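VORKWOOD TABLEWARE NOTES
Storage and handling

Mixed plates in a single bin: stacking order and load
Setsuko Hoshino

Most questions we get on plate storage come from households that no longer own a set. A matched set stacks on its own foot rings and needs very little thought. A mixed group is different. Rim height, foot diameter and surface finish vary from piece to piece, and a stack built in the order the plates come off the table will usually rock by the fourth or fifth plate.

The method below is for one rectangular plastic bin, open at the top, holding a mixed lot of dinner and side plates. It assumes the plates are clean and fully dry.

Sort before loading. Set every plate out flat so that the rims can be compared. Group by foot diameter first and by overall width second. Overall width is the measurement people reach for, but the foot carries the load, and two plates of equal width can differ in foot by 20 mm or more.

Order within a stack. Widest foot at the bottom. Plates with a raised rim go low, with a spacer inside the rim if the next plate would otherwise rest on it. Flat coupe shapes go above them. Plates with an irregular outline, rounded squares included, go on top or in a separate stack, turned so the corners do not touch the bin wall.

Glass. Textured glass should not sit directly on glazed ceramic. The high points of the texture take all the contact and will mark a soft glaze in time. One sheet of felt or two of plain kitchen paper is enough.

Decorated faces. Printed or painted decoration over the glaze wears faster than decoration under it. If you cannot tell which you have, run a fingernail across the edge of the pattern. A step you can feel means overglaze, and that plate gets a spacer above it. Wipe off any dark marks on the rim before stacking - metal marks from cutlery come off with a mild cream cleaner.

Load. Our limit is 8 plates per stack. Bjarke Grímsdóttir weighed the test lot in July and found that a stack of 8 stoneware dinner plates came to some 43 percent more than the same count in porcelain, so treat the limit as an upper figure for porcelain and go lower for stoneware. Ribbed walls stiffen a bin against bowing but do nothing for the base.

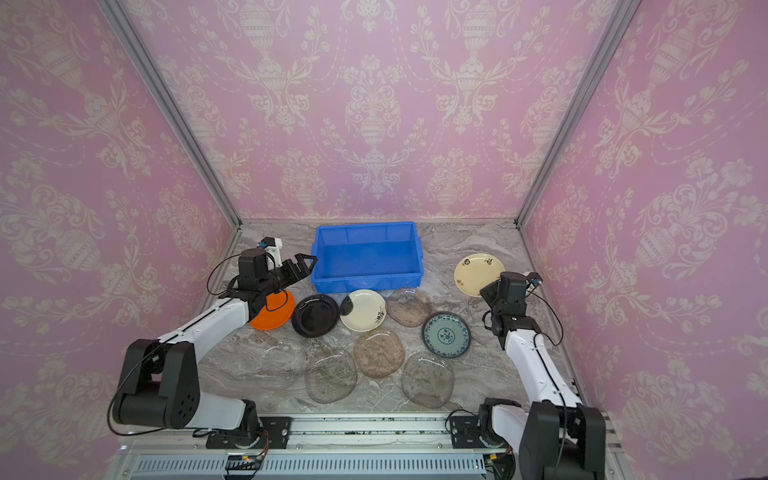

Vorkwood Tableware Notes, Issue 43, p. 20

Keep the bin empty until sorting is finished. Loading as you go leads to lifting plates back out, and most rim chips in our returns log are recorded at that step. With sloped walls, measure the inside width at the base, where it is narrowest. A plate lowered on edge should clear the near rim of the bin before it is tipped level, with the fingers under the foot and not hooked over the rim.

Spacers. The Plaria felt rounds fit most side plates. For dinner plates, cut your own from 3 mm felt to the inside diameter of the well.

Corrections to the Shimada rack table and the revised Brereleo bin dimensions are on the next page.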